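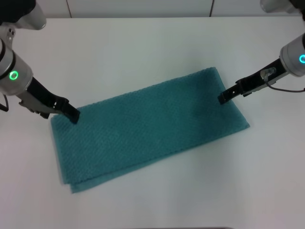
5 min read

About Omoregie Linen

Hello, and welcome. We are Omoregie Linen, a towel and household linen hire company in Sturkbridge, and if you have ever stayed in a cottage or a guest house in our part of the world, there's a fair chance you have dried your face on one of our towels. We look after the linen for 200 holiday lets, guest houses, small gyms and hair salons between Sturkbridge and Vendton, which means we collect it, wash it, dry it, mend it where it can be mended, fold it and bring it back.

People sometimes ask how anyone ends up in towels. In our case it began with a single guest house on the Vendton road, whose owners had a broken washing machine and a full house for the bank holiday. We had a launderette in those days, with a row of machines along one wall and a bench that wobbled, and we took in everything they had and sent it back in borrowed apple crates lined with clean sheets. They asked if we could do it again the next week, and then their neighbours asked too, and before long the launderette customers were having to squeeze past other people's bath mats to get to the dryers. So we moved to the unit on Veltar Lane, which is where you'll find us now (the bench came too, and it still wobbles).

What we do all day

The vans come in early, usually with far more in them than we were told to expect, and the first job is sorting. Whites go one way, colours another, and anything with make-up, hair dye or fake tan on it goes into the soaking sinks by the back door before it goes anywhere near a drum. We are quite used to fake tan. Please don't be embarrassed about it, and please don't try to bleach it out yourselves before we come, as that is how a dark towel ends up with a pale orange cloud in the middle of it.

After washing and drying comes the part we are fondest of, which is the folding. Our tables are white, and deliberately so, as a mark or a pulled thread shows up far better with a plain bright surface round it, and lint is easy to wipe off at the end of the day. The teal towel at the top of this page is on its way through, folded lengthways into a long strip and lying at a slant on the tabletop. You may notice that the layers along one edge don't quite meet, with a second strip peeping out from underneath. Some customers would never mind that and some most certainly would, and we would like you to feel you can tell us which sort you are!

A word about the folds

We could talk about this for much longer than you would want to read, so we'll try to be brief. Most of our bath towels are folded in thirds lengthways and then in thirds again, so that the edges are tucked inside and you see a nice rounded side when the pile is on a shelf. Hand towels for rails are left long, so that you can take one out of the bag and hang it straight up without having to shake it out and start again. Salon towels are folded in half and half again and stacked flat, because salons go through them at a tremendous rate and want to grab one without looking. Gym towels we roll.

Textured towels need a little more patience than plain ones. The raised pattern gives the cloth some spring, so it doesn't always lie where you have put it, and two layers can grip each other and drag out of line when you turn the top one over. Our advice, if you are doing it at home, is to lay the towel out, smooth it from the middle towards the ends, bring the long side over and then look at the edge before going any further. It's so much easier to put right at that stage than when you have a thick little parcel in front of you and have to undo the lot.

Why we like colour

For years we only did white. It's what the hotels had, and it was easier. Then one of our cottages asked for something that would go with a painted bathroom, and we bought in a small batch of blue-greens as an experiment, rather nervously, and they have been the most requested towels in the building ever since. We now keep teal, slate, sand and white all year, and a dark red that comes out in December and goes back into its cupboard when the decorations come down. Colours are always washed with their own kind. A teal towel that has had a hundred washes isn't quite the same shade as a new one, and we do our best to send you towels that have aged together, so that a pair on a rail looks like a pair.

When a towel is past its best

Towels wear out, and there is no shame in it. The hems usually go first, and those we re-stitch at the sewing table under the window. Once the cloth itself is thin we take it out of hire. The bigger ones go to an animal rescue kennels outside Vendton, where we are told they are very much appreciated, and the small or badly stained ones are cut up for cleaning cloths, which we use ourselves or give away in bundles from the front counter. Do help yourself to a bundle if you're passing.

Working with us

We keep our arrangements simple. You tell us what you have (how many beds, how many bathrooms, how often people come and go) and we suggest a number of sets. You can hire our linen or we can launder your own, and plenty of customers do a bit of both. There's no long contract. If you have a quiet winter you can pause, and we'll store your things on a labelled shelf until you want them again. We have room for 500 sets in the store at the back, kept off the floor and away from the outside wall, and it smells lovely in there.

If you run something bigger than a guest house we may not be the right people for you, and we will say so and happily point you towards somebody who is. We would much sooner look after the customers we have properly, knowing which cottage has the narrow airing cupboard and which salon likes its delivery left with the bakery next door.

Coming to see us

The front counter on Veltar Lane is open every weekday morning, and you are very welcome to call in, feel the different towels and see how they are folded before you decide on anything. There's parking in front, though do leave the space by the roller door for the vans. Please bring one of your own towels if you'd like us to match the size or the weight, and if you have a particular fold in mind, bring it folded the way you like it and we'll copy it.

Page last updated June 16, 2022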